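Dusau hand-held grippers, the pair — six months in
Posted Saturday, September 22, 2018

I bought these back in March after a lot of dithering between them and the Zukent set, and I promised a few people on the Caltholm forum that I'd write something up once the novelty had worn off. Well, it has, so off we go.

If you're reading this you probably know the idea already. You hold one in each hand, you do the job yourself with the jaws, and the recordings go off to teach an arm how to do it later. I've got a Sithole arm waiting for its lessons and I wanted something I could use for a whole afternoon without my wrists giving up. The Dusau pair cost me 138 pounds with the leads. The Zukents were 90, and I had a set on loan for a fortnight before I decided, so I do have something to compare with.

First impressions were good! The handles are a nice shape, you can get all your fingers round them, and the squeeze is light enough for soft things. My main test has been putting something small and squashy into a pink soap dish and getting it out again, which sounds like nothing until you try doing it a hundred times with somebody else's fingers (that's how it feels, anyway). The Zukents kept catching the rim of the dish. With the Dusaus I got 68 clean goes out of my first 100, and I'm not especially graceful.
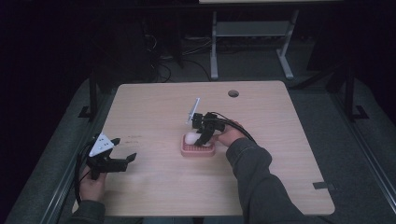

Right gripper over the soap dish, left one open and waiting its turn.

The cables are my biggest moan. Each gripper has one and they're a bit stiff, so for the first week I felt as though I was knitting. I've settled on letting the right one loop back over my wrist and forgetting about it. The Zukent leads were softer, I'll give them that, but one of them worked loose in the middle of a session and I lost the lot.

Now the jaws. They're chunky black blocks with a rough, grippy pad on the inside face of each one, and the pads are the reason I'd pick these again. Smooth plastic, cloth, foam, it all stays put. They don't wear very gracefully though.

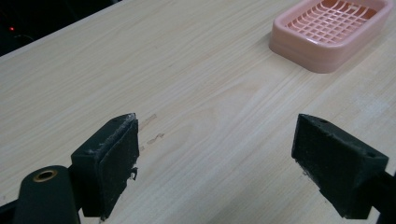

The left pad on mine has gone frayed and grey along the top edge, and there's a little torn flap near the bottom corner that I keep meaning to trim. The right one has only got a few light flecks along its edges, so I've obviously got a heavy hand on one side. You can't buy the pads on their own at the moment. I wrote to Dusau and got a friendly reply saying spares were "being looked at", so make of that what you will. I may just cut my own.

The plastic on the fingers picks up dust and fine scratches as well, if you mind that sort of thing. I don't.

Would I buy them again? Yes, though I'd want spare pads in the box at that price. If you only do the odd short session, get the Zukents, put a blob of tape over the plugs and spend the difference on something else. For long afternoons of fiddly stuff I'd go Dusau — four stars from me, and I'll change it to five if the spares ever turn up.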